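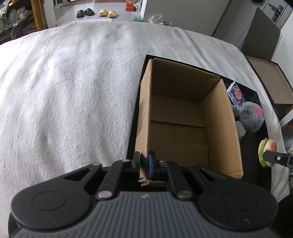 How early do you leave for a big away game when everybody else is driving too?
Three hours before kickoff plus whatever the map says. For Flodville that's a noon departure for a 5:30 game, and I still missed the anthem once.

Match day tips, mostly learned the dumb way. Soccer but works for football too.

Parking
Don't use the stadium lot. 50 bucks and you sit there an hour after the whistle. Park on the far side, facing out, and walk fifteen minutes. In Tindall there's a church lot by the feed store, 600 spots, cheap, fills up late.
Write down the row. Text it to somebody. Your going to forget it.

Scarves and jerseys
Cold water, inside out, no dryer ever. Printed numbers crack in the dryer. Mine went after two washes.
Mustard — dab of dish soap, wait ten minutes, rinse from the back. Hot water sets it.
Smoke smell: hang it outside overnight. Vinegar in the rinse if that doesn't do it.

Flag poles
Most grounds want plastic and under a certain length, check the club site the night before. Boslow took mine at the gate in October and I never got it back. Pool noodle core works fine for a small flag, tape at both ends.

Food
Freeze water bottles flat, they pack better and you drink them on the way home. Sandwiches on rolls, sliced bread turns to mush by halftime. Chili in a thermos: fill it with boiling water first, five minutes, dump, then chili. Stays hot till the final whistle.
Leave it all in the car at Iketow, they won't even let a granola bar in.

Feet
Concrete stands suck the heat right out of you. Stand on a folded newspaper or a piece of old yoga mat. Two pairs of socks only if the boots are loose enough, otherwise its worse.

Tickets
Screenshot the code before you get near the ground. 3000 people at one gate and no signal. Some clubs use a moving code and a screenshot won't scan — add it to your phone wallet at home.

Getting out
Stay for the end. Then sit ten minutes, eat the last sandwich, go. Route 101 clears faster northbound, even if you're headed south and have to loop back.

Thermos trick is from Taner Kocabaş. More on washing goalie gloves when I get to it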